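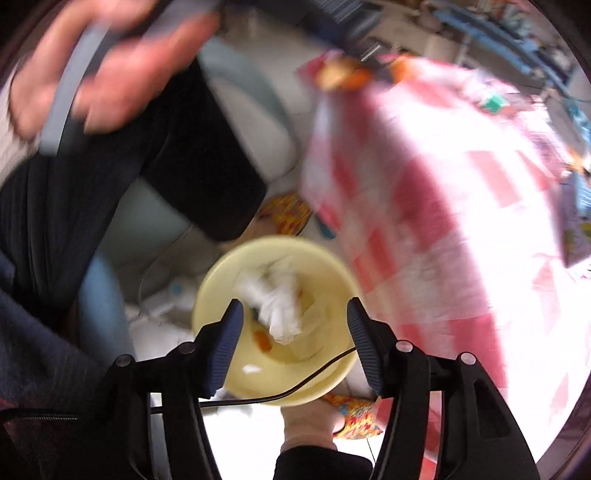
3. Materials and methods

3.1 Workshops and participants

The study was carried out in two teaching workshops, one in Skakuldale and one in Harneck. Both run evening classes in silver jewellery for adults with little or no bench experience. The Skakuldale workshop has its own rolling mill and kiln. Harneck has neither, so its sheet was annealed by torch and used at the thickness supplied. Students were told at enrolment that their practice pieces would be measured and kept until the end of the course, and those who did not agree had their work left out of the records. This left 60 students, 30 at each workshop.

Each student made a set of plain bezel cups for round cabochon stones. We chose the bezel cup because it is taught early in most courses, it uses little metal, and the common faults are easy to tell apart. A cup that is too tight will not take the stone at all. A cup that is too loose will take it, but the wall then has to be pushed a long way in and tends to pleat. Joint faults show as a dark line or a step at the seam.

3.2 Metal, stones and solder

Bezel strip was fine silver, cut from a single batch of coiled strip supplied by Brerville. Base plates were sterling sheet. Fine silver was preferred for the wall because it is soft, does not blacken when heated in air, and has a higher melting point than the sterling plate beneath it. The stones were machine-cut agate cabochons, sorted with a sliding gauge before the classes began. Any stone that was visibly out of round was put aside.

Hard solder was used for the wall seam and medium solder for joining the wall to the plate. Both were supplied as sheet and snipped into small squares by the students themselves. We had first planned to hand out ready-cut pieces, but the tutors felt that cutting solder was part of what was being taught, and we agreed. The size of the solder pieces therefore varied, and this should be kept in mind when reading the results for flooded seams in Section 4.

3.3 Sizing methods compared

Two ways of finding the strip length were compared. In the first, called the wrap method here, the student wraps the strip round the stone, marks the overlap with a scriber and cuts on the mark. In the second, called the table method, the student measures the stone across with a gauge and reads the strip length from a printed table. The table was drawn up following Farahani and makes an allowance for the thickness of the strip. The printed sheet was laminated and fixed to each bench.

Each student used both methods. Half of each class began with the wrap method and half with the table, and the groups changed over at the midpoint of the course. Tutors gave the same short talk before each method and then helped only when asked. Requests for help were noted on a bench card, together with the method in use and the stage the student had reached.

3.4 Soldering and finishing

Strip ends were filed square and closed by hand so that they met under slight spring tension. Students fluxed the joint, placed one piece of solder beneath it and heated the whole cup evenly until the solder ran. After pickling and rinsing, the cup was trued on a bezel mandrel and tried on the stone. At this point the student was allowed to stretch a tight cup by light tapping, but a loose cup could not be cut down and soldered again. It was recorded as loose and the student went on to the next one.

Cups that fitted were rubbed flat on wet abrasive paper and soldered to the base plate. The plate was heated from below on a mesh stand -- the usual practice at both workshops -- to keep the flame off the thin wall. Surplus plate was sawn away and the edge filed flush. Stones were not set until the cups had been measured.

3.5 Measurement and scoring

A total of 1,127 cups were finished and scored. Each was given a number on a paper tag and placed in one of three fit classes: tight, correct or loose. A cup was classed as correct if the stone dropped in under its own weight and did not rattle when the cup was shaken. The seam was scored separately under a bench magnifier as clean, flooded, stepped or open.

Two scorers worked apart, and neither knew which sizing method had been used. Where they disagreed, the cup was looked at again by both and a joint score was entered. Cups melted or bent during soldering were left out of the fit results but kept in the count of failures for that student. Scrap from both workshops was weighed at the end of the course and returned for refining.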